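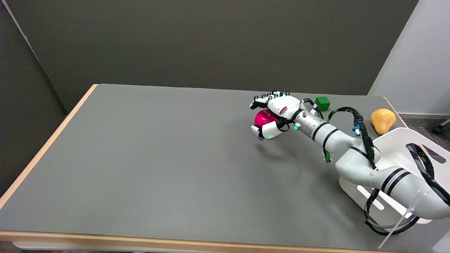
**Figure 11.1** Matte gray tabletop with a thin raised rim of light wood at the left side and front edge.

# Chapter 11: Work Surfaces and Their Edges

## 11.1 Scope of the chapter

Chapter 10 dealt with frames, legs and the transfer of load to the floor. This chapter deals with the part of the table that the user touches. It covers the choice of a surface finish, the treatment of the edge, and the relation between the top and the walls or panels next to it. Drawers, cable trays and other fittings hung from the underside are left to Chapter 12.

The term *work surface* is used throughout for any fixed or movable horizontal top on which tasks are carried out by hand or with equipment. A dining table is a work surface under this definition. A shelf is not, even when it is set at the same height, as its depth is chosen for storage.

After completing the chapter, the reader should be able to:

- classify a finish by gloss, color value and texture
- select an edge detail for a given use and name its main drawbacks
- set out the clearances between a top and an adjoining wall or partition
- prepare an edge schedule in the form given in Section 11.6

## 11.2 Terms

**Field.** The flat area of the top inside the edge detail. All tolerances for flatness apply to the field only.

**Lipping.** A strip of solid wood fixed to the edge of a panel. A lipping may finish level with the field (flush), below it (dropped) or above it (raised).

**Raised rim.** Any edge detail that stands higher than the field. In Figure 11.1 the rim is a narrow strip of honey-colored wood, and it contrasts with the field in both color and value.

**Return.** The point at which an edge detail turns a corner. Returns may be mitered, butted or rounded.

**Abutment.** The line along which a top meets, or nearly meets, a vertical surface.

## 11.3 Finish of the field

Three properties of the finish affect daily use: gloss, value and pattern. Gloss is the most often specified and the most often specified badly. A high-gloss top reflects overhead lighting into the eyes of a seated user and shows every fingerprint. A matte top scatters the same light and can be used under a bright ceiling or beside a white wall without shading. The cost of a matte finish is in cleaning. Its fine texture holds grease, and repeated scrubbing in one place will polish that place to a visible sheen.

Value is the lightness or darkness of the color. White paper, pale parts and white housings are hard to pick out on a white top, and dark cable or hardware is hard to pick out on a black one. A medium gray separates from both. For this reason it is the usual choice where the objects on the table are not known in advance.

Pattern should be avoided on any surface used for sorting, inspection or close assembly. Printed grain and speckle hide small items. A plain field with no markings is preferred, and guide lines can be added later with tape if a task requires them.

## 11.4 The raised rim

A raised rim stops round objects from rolling off and holds back small spills. It also marks the limit of the usable surface, and a color contrast between rim and field makes that limit easier to see.

The drawbacks are as follows. The rim presses into the forearm of a seated user unless its upper corner is eased. Crumbs and dust collect in the inside corner and cannot be wiped straight off the top. Flat items such as sheet stock cannot be slid on or off over the rim. Clamps and mounting bases that grip or overhang the edge may not seat squarely on it, and the height of the rim must then be made up with packing on the field side.

Where only some of these drawbacks apply, the rim may be limited to selected sides. The schedule must then state the detail for each side separately. The phrase "rim to suit" is not an instruction and should not appear on a drawing.

## 11.5 Walls and partitions behind the top

A top placed before a wall needs either a sealed abutment or a gap wide enough to clean. Intermediate gaps trap small parts and should be designed out.

A dark wall behind the table reduces reflected light and gives a steady background to objects standing on the field. It also lowers the general brightness of the bay, and task lighting should be checked after the wall has been finished. Where a partition meets the back wall at an angle, the depth available at that end of the table changes along its length. The drawing should give the depth at both ends of the partition.

### Worked case: the Drastcombe benches

Rhonda Penner and Finbarr Quinlan were asked to set out 12 benches for a training shop at Drastcombe. The first drawing showed a raised lipping on all four sides. Two of the benches were to be used for cutting sheet material, and on these the front lipping was changed to flush. The remaining benches were built as drawn. Their edge schedule is reproduced in Section 11.6 and is used for the exercises at the end of the chapter.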